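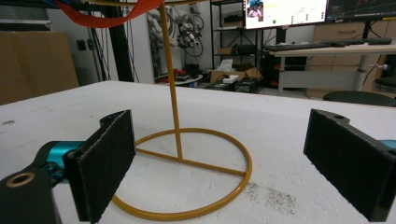

A metal stand between the two fingers of a gripper at Oltard's Mermont workshop.

Oltard pauses hand-held grippers over fault that lets go without being asked

MERMONT, 19th December – Oltard has asked customers to stop using the Dikby hand-held gripper for lifting after a fault was found that can make its fingers open under load. The company accepts that holding on to things was the main selling point.

The fault came to light in September, when a gripper in the Mermont workshop released a metal stand on to a technician's foot. The technician was wearing safety boots and was back at work after a cup of tea. The stand needed a little paint.

Engineers first blamed the finger pads, then the table, and for one long afternoon the technician. The cause was a worn spring in the trigger, which can slip when the tool is tilted and held still. In 1334 test grips the fault appeared 7 times. Two of those were in front of visitors.

"We make a tool that does one job, and on 7 occasions it did the opposite," said Ailsa Dunbar, head of safety at Oltard. "I would like to say we spotted it through careful planning. We spotted it because it made a loud noise."

Customers should take the following steps now:

Stop lifting anything you would mind dropping, including anything above a foot.
Check the batch letter inside the handle. Only batches D and E are affected.
Send affected tools back using the prepaid label. Please remove whatever they are holding.

Repairs take five working days and are free. The new spring was designed with Issahaku, the Mermont firm that supplies the trigger parts, and has so far kept its grip in every test. Testing will carry on into the new year, with a mat on the floor.

Grippers mounted on robot arms use a different mechanism and are not part of the notice. Oltard checked them anyway – twice, at Ms Dunbar's request.

The repair desk is open over the holidays, apart from Christmas Day and Boxing Day. Labels can be ordered through the support page on the Oltard website.

ENDS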